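Speaker Notes: Shared Desks at Tisulia
Session for office leads, Pollow and Lungu sites

Opening
Good morning, and thank you for attending. The session will take nearly 50 minutes, with questions held until the end. The Fotel guidelines apply to all 500 shared desks.

1. Clothing on work surfaces
Sweatshirts are the item most often left on a desk.
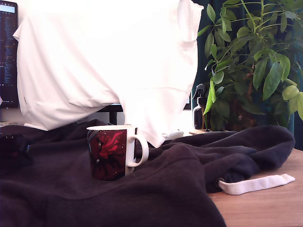 Staff should hang outer layers on the hooks by the door before logging in. Pause and ask each site how many hooks it has. Fabric should be kept clear of monitor stands and keyboards.

2. Mugs
A mug needs a hard, level surface. Folded cloth does not provide one. Refer to the red and black mug.
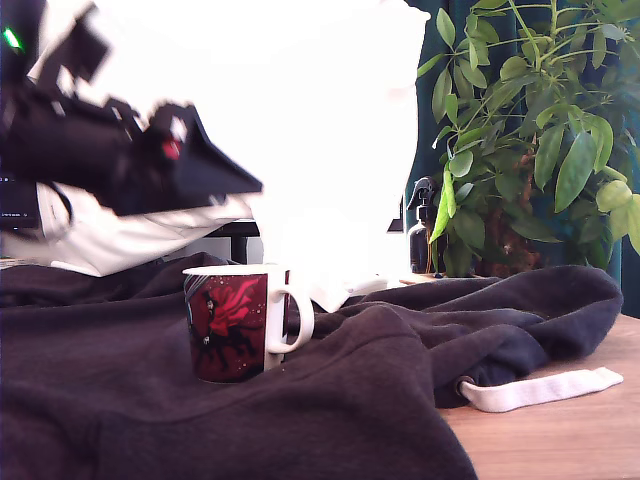 3. Small items
Small items are easily lost in the folds of a garment. The blue cup with the lid is typical.
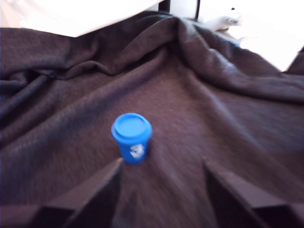
Each desk will be issued 2 trays, one for personal items and one for stationery. Clothing is to be lifted and checked before it is moved. Items left overnight go to the front desk.

Questions
Refer requests for extra hooks to the site office.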